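Speaker notes: Pressing Plants for the Wellutow Herbarium
Spring docent meeting, Thursday, evening slot

Opening (keep it short!)

Hi everybody, thanks for coming out. I started at the herbarium because I needed a winter project, and I figured I'd spend a few months gluing dead plants to paper and then go back to my tomatoes. Well, I'm still gluing. Tonight I want to talk about what happens to a plant between the ditch where you find it and the cabinet where it lives, and then I want to talk you into doing some of it yourselves.

Hold up the cattail sheet. Let people laugh at how many times it's folded.

What's in the cabinets

The Wellutow collection has 2559 mounted sheets right now. That's small. I visited one with a whole basement full and came home a little jealous. But ours is nearly all from this county, and that makes it handy if you want to know what used to grow along Genton Creek before the culvert went in.

Ask: who has walked the Genton trail this year? (Usually half the hands.) Ask what was blooming. Don't correct anybody.

The oldest part is the Sýkora set, 200 sheets that came to us in two flour boxes. The handwriting is gorgeous and the locations are terrible. One of them says "past the second gate." I've looked for that gate. Tell the gate story if there's time, skip it if the coffee is already out.

Collecting

Permission first, always, and in writing if it's the Drellden preserve. They're nice about it but they want the form ahead of time.

Take the whole plant when it's small and there are plenty more around it. Roots too — a grass without its roots is a headache for whoever has to name it. If there are only a few plants, take a photo and walk on.

Write your notes while you're standing there. I can't say this loudly enough. I have come home with a bag of lovely asters and no idea which side of the road they came from, and those asters went in the compost. Put down the slope, the soil, what's growing next to it, how tall it was, and the flower color, which can fade to brown in the press.

Pressing

Pass around the demo press. Warn them about the strap buckle, it bites.

Newspaper, blotter, cardboard, repeat. Lay the plant the way you want it to look forever. Turn at least one leaf over so both sides show. Change the blotters every day for the first few days, even when you're tired and it's late and the thing looks fine. I skipped a day once with a milkweed and grew a very nice crop of mold.

Fat juicy things like prickly pear need to be sliced and scooped out. Wear gloves. (Show thumb.)

Mounting

Label goes in the lower right corner. Glue goes on thin, then little linen straps over the stems. Seeds that fall off go in a paper packet on the same sheet, so please don't sweep them into your hand and then into the trash like I did my first week.

Every finished sheet spends time in the freezer before it goes near the cabinets. That's for the beetles. They'd eat the whole collection if we let them.
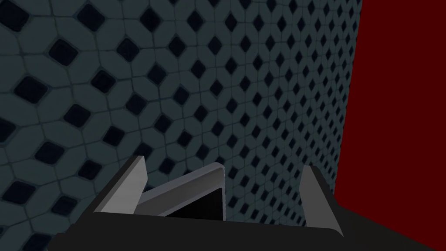
What we need help with

1. Mounting. We have a backlog of 12 boxes and a big table. Come for an hour, come for a whole afternoon, I'll show you how the glue works and there's usually pie.

2. Typing labels. The goal is 2000 records in the database by next April, and you can do this part at home in your slippers.

3. Walking. The north end of Drellden has hardly any sheets from early spring. If you like mud, see me!

Questions

Somebody will ask if they can press their grandmother's roses. Yes, same method, pull the petals apart if they're thick.

Somebody will ask about poison ivy. We have one sheet of it, well marked, and it can still give you a rash after all these years — so hands off.

Sign-up sheet is by the door. Get the pens back.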